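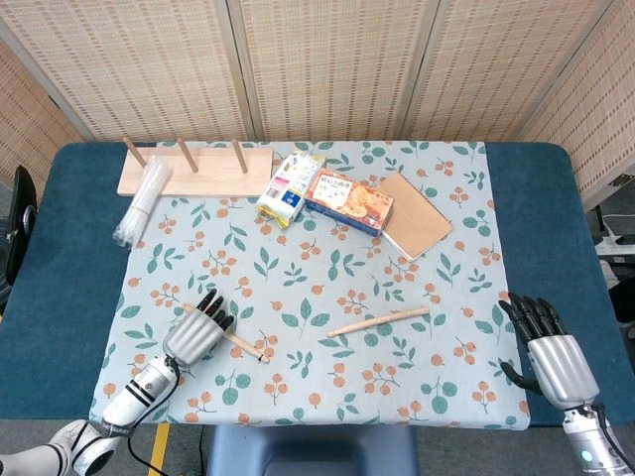

Two-handed chore test puts tabletop work ahead of the shop floor

Dilura, which builds control software for humanoid arms, has published results from a bench program meant to measure how close a two-armed machine is to doing small household and stockroom jobs without help. The short version is that it can do many of them slowly and a few of them well.

The test set covers 376 short tasks. All of them take place on a table and use ordinary things: packaged snacks, boxed cookies, notebooks, drinking straws, wooden sticks, pegs and cloths. Each task is given to the system as a single written instruction, such as moving a packet to the other side of a box or placing a stick parallel to the table edge. An attempt is scored as complete, partial or failed, and any contact by an operator counts as a failure.

Dilura logged 1,207 attempts. The firm says boxed goods gave the fewest failures. A stiff carton has flat faces and keeps its shape when squeezed, so the hand can close on it with a fixed force and the object stays where the software expects it to be.

Thin round objects were harder. A dowel lying on fabric has to be pinched from above with the fingertips close to the table, and a small error in height means the fingers either miss it or press it into the cloth. Once pushed, the stick may roll, and the planned grasp has to be computed again. Several of the failed attempts in this group came from the system repeating a grasp at the old position after the object had moved.

Clear plastic was the weakest category. Depth cameras read transparent wrapping poorly, and a bundle of straws in a film sleeve can return a surface that is partly missing. Dilura now estimates the outline of such items from color images alone and has the hand approach at reduced speed until the fingers register contact. This raises the completion rate but lengthens the task.

Patterned tablecloths were included on purpose. Earlier versions of the software were trained mostly over plain surfaces and sometimes treated printed shapes as objects. The current version makes the error less often, though folded cloth still causes trouble because the fabric shifts under the fingers.

Jikus, a contract packer that reviewed the results, said speed remains the obstacle for paid work. Its packing benches handle mixed cartons and soft packets all day, and a machine that pauses before each grasp holds up the station after it. The company plans a limited trial in December with 2 stations, both on single-product orders.

Household use is further off. A kitchen table is a bounded area at a known height, and the tests do not cover opening drawers, carrying items between rooms or working near children and pets. Dilura has set no date for tests of that kind.

The next round moves to the Tukatura test hall, where tasks will be chained so that the result of one becomes the starting layout of the next. The Chong bench protocol will be used for scoring. Registration for outside teams closes on Tuesday.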